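Subject: Re: [tustcombe-shared-houses] Dishwasher loading, mugs and the smell
From: Nahom Hailu
Date: September 2023

Hello all,

Sorry for the slow reply. I've been moving things between the two kitchens and wanted to get ours straight before I answered. The original message is quoted underneath in parts, with my answers after each.

> We have just taken over the downstairs kitchen at Tiliden and it has a
> built-in dishwasher, which none of us has lived with before. It seems to
> leave a gritty film on the mugs. Is this the machine or is it us?

Most likely it's the filter. When we moved in at Tesfamariam ours had not been cleaned for a long time and the mugs came out with the same grit, mostly on the inside near the bottom. Take out the lower rack, twist the round filter in the floor of the machine, lift it out and wash it under the tap with an old toothbrush. Do the flat mesh under it as well. Put both back and make sure the round one locks. If it isn't locked, bits go straight past it and back over the crockery.

After that, look at the spray arms. Ours had a lemon pip in one of the holes. A cocktail stick gets them out.

The film could also be the water. It is hard on our side of Tustcombe and I expect it's the same with you. Fill the salt compartment even if you use tablets that say they don't need it. We did without for a while to save money and went back.

> How do you get tall mugs in? We have a set of big ones and the top rack
> catches on them.

Look at whether the top rack moves up and down. On ours there is a catch on each side, and you have to lift both sides at once. If it won't go any higher, put the big ones on the bottom along the edge, leaning, and keep them clear of the arm. Turn the arm by hand once before you shut the door. I forget to do this and then hear it knocking.

Mugs go open side down, but on a slant if the rack lets you. If they sit dead level, the hollow in the base fills with water and you tip it over everything when you unload. For the same reason we empty the bottom rack first.

> Someone told us to rinse everything before it goes in. Is that right?

We don't. Scrape the plates into the food bin and put them in. Rice and porridge are the exceptions, as both set hard and end up in the filter. Tea stains in mugs are a separate matter. The machine takes a fresh stain off but not an old one. For old ones I use a spoonful of bicarbonate of soda on a damp cloth, then wash as normal. Go gently with plastic mugs, because once the inside is scratched it holds the tea and you never get it white again. Don't use the green scourers on them at all.

> There is a smell when you open the door in the morning. It isn't strong
> but it puts people off.

Filter again, and the rubber seal. Wipe the seal all the way round and pay attention to the bottom corners, and the lip of the door underneath, which doesn't get washed during the cycle. Then run it empty on the hottest setting. Leave the door open an inch or two afterwards.

If you leave it half loaded overnight, the smell comes back whatever you do. We run ours every evening, full or not. There was some argument over this. I looked at the meter for a while and the difference on the bill was small enough that people stopped raising it.

> Could you send your routine round? We would like to put something on the
> wall.

Yes. It is what we have used since December, with one change to the last step. Alter it to suit.

1. Evening: everything off the table and worktops and over to the sink. Scrape, don't rinse. Check mugs for teabags and spoons.

2. Load the bottom rack from the back. Plates face the middle. Pans only if there is room after the plates.

3. Load the top rack. Mugs along the sides, glasses between the rows of prongs. No wooden spoons, no good knives.

4. Turn the spray arms by hand. Tablet in, door shut, start it.

5. Morning: let the door right down and pull the rack forward before you pick anything up. Mugs one at a time, with a look inside each. Anything still marked goes by the sink and gets done by hand. 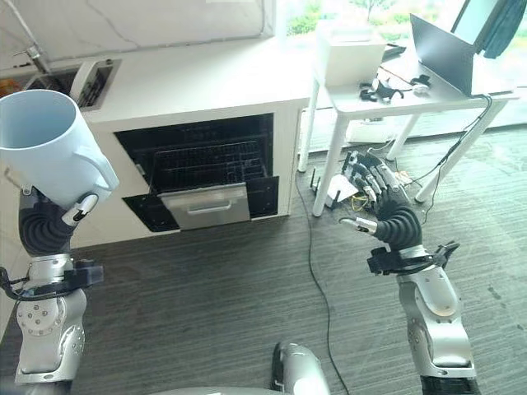

6. Wipe the worktop and the inside edge of the door. Push the racks in and leave the door slightly open. It used to say "shut the door" here, which is how we got the smell.

The filter is done on the first of the month by whoever finds it on the rota.

> Last thing, do you buy your tablets together? Would it be cheaper?

We have not so far, but I'd be glad to. Bivo do a trade box of 375, which would suit two houses, and one of 1000 if other people on the list want to come in. Somebody would need to store it somewhere dry. We have room on the high shelf in our hall cupboard — not under the sink, where the last lot went soft. Write to me off the list if you are interested and say how many you would take.

One more point on the big mugs. If you end up with more than you can fit in, we would take a few. We are short of large ones and people here keep using the measuring jug.

The rota sheet is in the list files, number 804. It is a plain table and prints on one side.

Regards,
Nahom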